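## 4 安装与首次抓取（Cosix 双箱拣选套件）

接第 3 章。控制柜上电没问题、示教器能连上再往下看，没连上先回 3.6。

本章由 Xiuying Lei 整理，英文版是 Denise Tindall 的，两边说法不一致时暂以中文版为准，有出入请写信给 Asance 支持组。有几处还没配齐图，下一版补。

### 4.1 动手前

要准备的：

- 已固定好的机械臂，底座螺栓按臂厂家手册的力矩拧过
- 套件里的夹爪、转接法兰、线束（一粗一捆细）
- 料箱两只，金属，斜壁
- 台面夹具，套件里带，丢了用普通木工夹也行，夹口要有软垫
- 内六角一套，扎带，记号笔
- Trekiso 软件的授权码，在箱盖内侧的信封里。别扔信封

> **注意** 台面要能承受料箱和物料，还有夹爪误压下来的力。折叠桌不行。薄板搭在架子上也不行，有客户试过，标定做了一下午，每次都漂。

> **警告** 装夹爪、理线、换料箱时，机械臂必须断使能并挂牌。只按暂停不算。示教器拿在手里的人，就是进工作区的那个人，不要两个人分着来。

### 4.2 装夹爪

1. 示教器里把臂开到“维护位”。腕部朝下，离台面留出一只手臂的高度。
2. 断使能。等制动器响一声。
3. 转接法兰对准腕部定位销，先手拧，全部带上再对角拧紧。不要一颗拧死再拧下一颗。
4. 装夹爪本体。接线口朝外，朝操作员这侧，装反了后面插头够不着，得全拆。
5. 插夹爪插头。听到卡扣声。没听到就是没插到位，哪怕灯亮了。
6. 用手轻推两根指爪，应有阻力，左右一致。一边松一边紧，停，看 4.9。

> 指爪尖是扁的，薄件能铲起来，但很容易磕弯。拆包装时别拿指爪当把手提。

法兰螺丝拧好后用记号笔画一条线，横跨螺丝头和法兰。以后看线错没错位就知道松没松。很土的办法，但管用。

### 4.3 走线

这一节出的问题最多，慢一点。

1. 粗线缆（动力）走外侧，细线（信号）跟着走，不要绞在一起。
2. 每过一个关节留一圈余量。余量留多少，看最后一轴转到两头的极限时线还能不能晃，能晃就够。
3. 扎带只扎在臂杆上，不扎在转动的壳体上。
4. 下垂的细线要收一收，垂得比指爪还低就会扫到物料，也会挡住相机。
5. 重新上使能，最低速，把腕部最后一轴从一头转到另一头。软件限位默认值写在参数表里，出厂设的单向 359 度，请不要为了“好算”改成整圈，改了线会绞。
6. 一边转一边看线。有哪一处绷直，停下来放线，从头再转一遍。

> **注意** 线圈太松也不行，会挂到料箱边。紧和松之间自己试，试好了拍张照存着，下次换线照着来。

气路版用户：气管和细线一起走，接头处不要弯。电动版跳过。

### 4.4 放料箱

双箱，前后放或者左右放都可以，软件里要选对应的布局。选错了臂会把东西放到箱子外面，不会报错，因为它觉得自己放对了。

1. 先把第一只箱子放到位，箱口朝上，箱底贴平。底下垫了板子的，板子也要放平，不能翘。
2. 第二只箱紧靠第一只。两箱之间别留缝，小件掉进去很难捡。
3. 夹具夹住箱边，夹到用手推不动。力气别太大，薄板箱壁会变形，斜壁一变形标定就白做。
4. 夹具的手柄和导杆朝工作区外侧。朝里的话，臂下探时会碰。
5. 线缆从夹具后面绕过去，不要从箱口上方横穿。

从箱底到法兰面，抓取起始高度建议 600 毫米。低了相机视野不够，高了慢。布局受限的可以改，改完要重做 4.5。

> 箱底旧了会有划痕，正常，不影响抓取。影响的是反光。金属箱壁会把东西照出影子来，识别偶尔把影子当成物料。解决办法见 4.7。

### 4.5 标定

套件带一块标定板。不要用自己打印的，纸会翘。

1. 把箱里清空。标定板平放箱底正中，有字的一面朝上。
2. Trekiso 里点“工位 > 标定 > 新建”。起个名字，别用默认名，做过几次你就分不清那个是最新的了。
3. 跟提示走。臂会自己动，人站到黄线外。
4. 拍照点位走完，看误差。绿色通过，黄色可用但建议重做，红色必须重做。
5. 第二只箱重复 1 到 4。两只箱各存各的，不能共用。
6. 拿走标定板。经常有人忘，然后第一次抓取就去抓标定板了。

标定后这几样不能动：相机支架、料箱、夹具。动了哪样，重做哪只箱。搬了桌子，两只都重做。

> **小心** 标定过程中急停以后，不要点“继续”。点“放弃”，从第 2 步重来。继续的那份数据看着是绿的，实际上可能偏。这个问题 Guo 那边已经在修，修好之前先这样。

### 4.6 验收抓取

先单件，再混料。别一上来就倒一箱。

**单件**

1. 箱里放一个硬的、形状规整的东西。积木块最合适。
2. 速度设最低。点“单次抓取”。
3. 看指爪落点。应落在物件两侧，不是顶上。
4. 夹起，移到第二只箱，放下。连续 6 次都成功再往下走，中间失败一次就从头数。
5. 换个位置，靠墙放。再换到角落。角落里失败比较多，属正常，记下来就行。

**混料**

1. 放几样差别大的。有圆的有方的，有带毛刺或凸点的，有一头粗一头细的。不要堆叠，先散开放。
2. 夹爪模式选“自适应”。力度选“低”，塑料件和软件玩具一律从低开始试。
3. 点“连续抓取”。手放在急停上，眼睛看夹爪，别看屏幕。
4. 一件抓不起来，程序会换角度再试，还不行就跳过去抓下一件，最后回头再来。这期间它会停一下，不是死机。
5. 贴着后壁的件，指爪会斜着伸进去，一根在上一根往箱底探。下探时若听到刮擦声，停，把“箱底余量”调大一档。
6. 全部移完或者列表里只剩“跳过”，程序结束。剩下的用手捡，先断使能。

混料时箱里大致这种松散程度就行，件与件之间留得出指爪的位置：

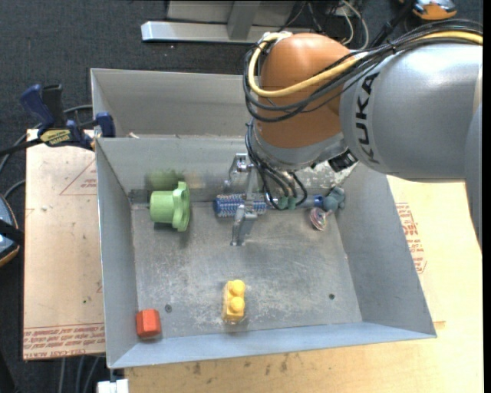 箱子里的东西需要提前录入模型吗？

常规小件不用录入，Trekiso 按外形直接找夹持点。只有透明件、镜面件，以及比指爪尖还薄的件，需要在“物料 > 新建”里单独建一条。

### 4.7 识别不稳的时候

按顺序来，别跳。多数情况到第二条就好了。

- 关掉正上方的灯，只留侧面的。箱壁反光立刻少很多。
- 擦镜头。用套件里的布，别用衣服。
- “识别 > 箱壁遮罩”打开，往里收一档。代价是贴墙的件会晚一点才被选中。
- 还不行，导出日志，连同一张箱内照片发支持组。日志别改名。

深色件放在旧箱里对比度差，这个版本没有好办法，垫一层浅色哑光板可以缓解。垫完箱底高度变了，要重做标定！

### 4.8 日常

每班开始：

- 看法兰上那条记号线
- 看线缆外皮，重点看转弯处
- 推一下料箱，看夹具松没松
- 空跑一遍，最低速

指爪垫片是耗材，最多 4,000 次抓取后更换，磨平了就提前换。计数在“维护 > 夹爪”，换完记得清零。不清零它会一直弹窗，弹到你烦为止。

换垫片不用重新标定。换整个夹爪要。

清洁：箱底用干布或吸尘器。别用水冲，别喷酒精到夹爪关节里，里面有润滑脂。

### 4.9 常见报警

**夹爪无响应**
插头没到位。断使能，重插，听卡扣声。还报，量一下细线通断，看是不是关节处折了。

**两指不同步**
先看连杆里有没有夹东西，小件碎片经常卡进去。用塑料棒拨出来，别用螺丝刀。清完还不同步，寄回，不要自己拆连杆。

**超出工作区**
布局选错了，或者料箱被推动过。先查布局，再查夹具。

**抓取力过大**
物料卡在箱角，或者指爪顶到箱底了。程序会自动松开并抬起。抬起后别马上点继续，看一眼指爪尖有没有弯。

**最后一轴接近限位**
正常提示，会自己反向绕回来。每隔几次抓取就出现一回的话，是料箱离底座太近，往外挪一点，然后重做标定。

**相机掉线**
拔插相机端，不要拔控制柜端。控制柜端带电插拔会烧口，不在保修里。

下一章：与产线通讯。只用单机的可以不看，直接翻到附录 B 填保修卡。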